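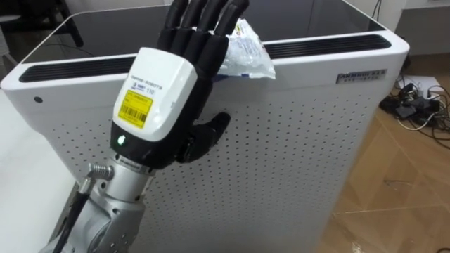

July 2026
By the Stavstead house desk
5 min read

Most of us walk through our workspaces every day and stop seeing them, and that is why the Stavstead building does a slow walk-through every March and again in the summer. The list below is the one we use for shared rooms with desks, storage and a lot of plugs. Start high and work down. Tops of cabinets come first, because things get parked up there and forgotten -- a crumpled white packet hanging over the top edge of a tall white cabinet is just the sort of thing to write down, along with boxes, rolled posters and old binders. Take your time, bring a pencil, and please write a comment even when the answer is yes. Next year's walker will thank you for it.

STORAGE

1. Cabinet tops clear of loose items. Yes / No
Comment: Packets and wrappers slide off when a door is shut hard. We found over 70 loose things building-wide last year, and most of them went straight in the recycling.

2. Tall cabinets steady when gently pushed at shoulder height. Yes / No
Comment: Gently, please! If it rocks, note the room and leave it alone. The wall brackets from Isico fit most of ours, though you may need a longer screw in the older plaster on the second floor.

3. Heavy items kept on the lower shelves. Yes / No
Comment: Paper is heavier than you remember. The copy room failed on this one again and has been kindly reminded.

4. Vents not covered. Yes / No
Comment: Coats are the usual trouble, especially after the weather turns.

DESKS AND FLOORS

5. Desks level, with no wobble at the corners. Yes / No
Comment: Lean on each corner with a flat hand. A wobble is nearly always a foot that needs a turn or two, and you can do that on the spot if you feel up to it. Anything that still moves afterward goes on the Farahani repair sheet.

6. Walkways at least 36 inches wide. Yes / No
Comment: Measure at the narrowest point with the chairs pulled out the way people really leave them.

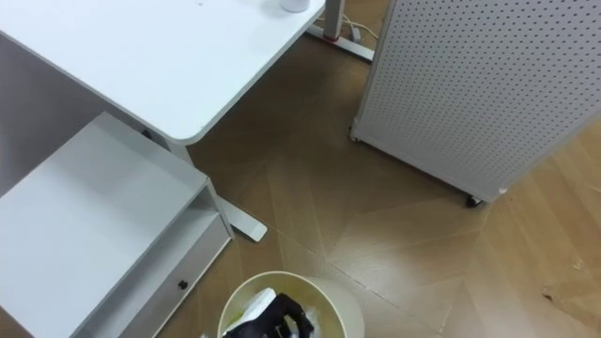
7. Cords kept out of the walkway. Yes / No
Comment: Follow each cord from the plug to whatever it feeds, and run a dry hand along it if you can reach safely. Nicks, flat spots and tape all count as a No. Cord covers are in the supply closet, in 2 lengths, and the short one is usually long enough.

8. No power strip plugged into another power strip. Yes / No
Comment: Room 58 had a chain of them in March. It has since been given a proper outlet, and everyone there has been very good about it.

EXITS AND LIGHTS

9. Exit door opens fully and closes by itself. Yes / No
Comment: Try it with your hands full, if you have something to carry.

10. Emergency light comes on with the test button. Yes / No
Comment: Hold the button for a slow count of five. Spare batteries are ordered through Zesinstead, so allow a couple of weeks.

Leave the finished sheet in the tray by the front desk.

Recent items
Getting a wobbly bookcase to behave
Isico brackets: which ones fit our walls
Notes from the March walk-through
How to fill in the Farahani repair sheet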